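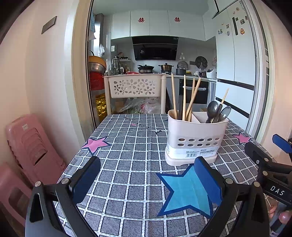
A gray tablecloth with a white grid and a large blue star.

Astholm's Table Linen Swap Returns in November, With a Bigger Hall

ASTHOLM — If you have a drawer full of tablecloths you never use, your moment is coming. The Astholm linen swap is back this November, and after last year's crush at the library it is moving to the old Camenzind dance hall, where there will finally be enough room to unfold things.

The idea is wonderfully simple. Bring clean tablecloths, runners, napkins or tea towels, get a paper ticket for each piece, and trade the tickets for whatever catches your eye. A big banquet cloth costs two tickets and everything else costs one. No money changes hands at the swap tables, and unused tickets are good again next year.

Last year's swap drew about 300 people, many of them from Sedby and a few from well up the valley. By mid-morning the line ran down the library steps and past the bike racks, and still people stayed cheerful and compared finds on the sidewalk. Christmas cloths went first, as they always do. The surprise was the demand for bold prints from the seventies, orange flowers especially, which were gone before the coffee was ready!

The bigger hall means several new things to look forward to. There will be a mending corner with two sewing machines and a box of matching thread, where visitors can get a small hole patched or a hem put back while they wait. Lomau, the fabric shop on Mill Street, is lending its long cutting table and giving a short talk at 2 p.m. on getting wax, wine and beet juice out of cotton. Anyone who went to the shop's dyeing evening in the spring knows how much fun these talks can be, so come early if you want a chair.

There is also a children's table this time. Kids can print their own napkins with potato stamps and fabric paint, and the napkins can be picked up at the door once they have dried. An old shirt or apron is a good idea — the paint does not wash out.

Round tablecloths are badly needed. Astholm seems to be full of round tables and short on cloths to fit them, and last year there were only 15 in the whole swap. Please measure your pieces at home and pin a note with the size to one corner. It saves a lot of unfolding and a lot of guessing.

Doors open at 9 a.m. for drop-off and the swap starts an hour later. Each household may bring as many pieces as it likes but can take home no more than 6 in the first hour, so that later arrivals get a fair pick. Anything left at closing goes to the community kitchen in Sedby, which has been serving its Sunday suppers on bare tables since the spring.

Parking is behind the hall. The side entrance has a ramp, and the bus from Sedby stops across the street.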